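Housekeeping Practice, Level 1
Handout 4: Looking after hard floors in large rooms
Tutor: Souad Salem, Hendton site

Floors are my favourite part of this course, and I hope some of that rubs off on you by the end of the unit. A good floor lifts the whole room! Read this before the practical and bring it with you, as there is space on the back for your own notes. 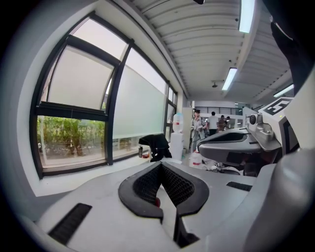
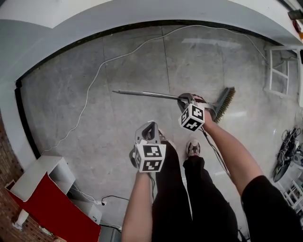 Fig. 4.1 and Fig. 4.2. The big window side of the room, and a long-handled brush with golden-brown bristles above the tiled floor.

1. Read the room first

Before you pick up a brush, stand still and look. Where does the light come from? A large window like the one in Fig. 4.1 is a wonderful helper, because low light from the side shows up dust that you would walk straight past under ceiling lights. Get down to knee height if you can and look along the floor towards the glass. If the blinds are down, ask before you raise them.

Next, look for the places where dirt gathers. In most rooms these are:

- the doorway and the first few steps inside it
- the floor around a water dispenser, where drips and dust make a grey paste
- under window sills
- the line where the floor meets the wall
- behind anything that stands on the floor and seldom moves

Then look at what is on the floor already. Cables are the big one. In Fig. 4.2 a thin white cable runs over the tiles, and a white cable on a pale floor is very easy to miss. Never sweep over a cable and never tug it out of your way. Work up to it from both sides, then ask whoever is in charge of the room if it can be lifted.

2. Know your floor

The tiles in Fig. 4.2 are large and grey with a marble pattern. Patterned tile is lovely to look at and a bit of a cheat, as the veining hides hair and fluff. Do not trust your eyes from standing height. Run the brush over the "clean" parts too and see what comes up (you will be surprised, I still am).

Grout lines sit a touch lower than the tile and hold on to fine grit. Sweep along them first and across them second. Sombat Siriwan, who teaches the evening group, does it the other way round and gets a perfectly good floor, so try both and see which suits your arm.

3. The brush

Stiff bristles are for grit, crumbs and grout lines. Soft bristles are for fine dust. Plenty of people own one brush and use it for everything, and it does a middling job of both.

Check before starting:
Is the head tight on the handle? Give it a twist.
Are the bristles straight? Splayed ones flick dirt behind you.
Is there hair wound round the base? Pull it out now, over the bin.
Is the handle long enough for you to stand upright? Your back will thank you.

Hold the handle with one hand near the top and the other lower down. Short strokes, all in one direction, bristles kept down at the end of each stroke. If you see a little cloud rising, slow down.

4. Order of work

a) Sills and ledges. Lift small bottles, wipe under them and put them back where they were. Bags stay shut and are moved only with the owner's say-so.
b) Edges. Sweep out from the dark skirting strip with the corner of the brush, all the way round. Curved walls need smaller strokes, and you will find the rhythm quickly.
c) The open floor. Start at the point furthest from the door and work back.
d) Gather into small heaps. One huge heap gets walked through.
e) Dustpan, bin, then a damp mop if the floor calls for it.

If other people are in the room, tell them which part you are doing and let them move in their own time.

5. For the practical

Room 147 at the Dakstead annexe. Wear closed shoes with a decent grip. Work in pairs, one sweeping and one watching the strokes, and swap at the halfway point. I want to hear you talking to each other about what you notice!

Write up to 400 words afterwards on one patch of floor you found difficult and what you tried. Hand it in by July 21, 2021, on paper or through the Skoser page.

Further reading: unit folder, section on tile and stone, plus the sheet on mop heads from Handout 3.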